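Floor and Trim Gallery: The Cuvside Rooms

We finally finished the floors at Cuvside, and I have been itching to put this page up! The job took nine weeks from the first torn-out corner to the last strip of trim, and I loved nearly every one of them (the glue week, less so). The rooms went from tired brown tile to striped gray carpet with glossy black panels, and I still stop in the doorway to look.

The carpet is the Fodik linear weave. We went through 14 samples before this one, and it won the moment we laid it by the window. It has fine streaks of light gray, off-white and charcoal, so close together that from across the room they melt into one soft color. Up close you get all that lovely texture. Run the streaks the same way in every room if you can - it makes a hallway feel so much longer. 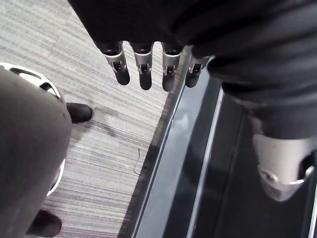

Picking the black finish was the scary part. Everyone warned me that gloss shows every scuff, and sure, it does pick up marks, but it also catches reflections in a way matte never could. I wipe ours down with a barely damp cloth in the morning and leave it at that. The pale trim strip along the edge was a late idea and my favorite thing in the whole project. Without it the black and the gray sort of slump into each other. With it you get a crisp bright line that pulls your eye right along the boundary!

The trim came from Steltard in 45 inch lengths, which meant more joints than I wanted, but they lined up beautifully after some patient sanding. Mridha cut the panels for us and even swapped one that arrived with a chipped corner.

All told we covered 800 square feet, and there is half a roll of carpet left in the closet for patches. Next up is the back stairs. I am already eyeing the charcoal version of the same weave, with the same pale strip on every step - samples are due in March.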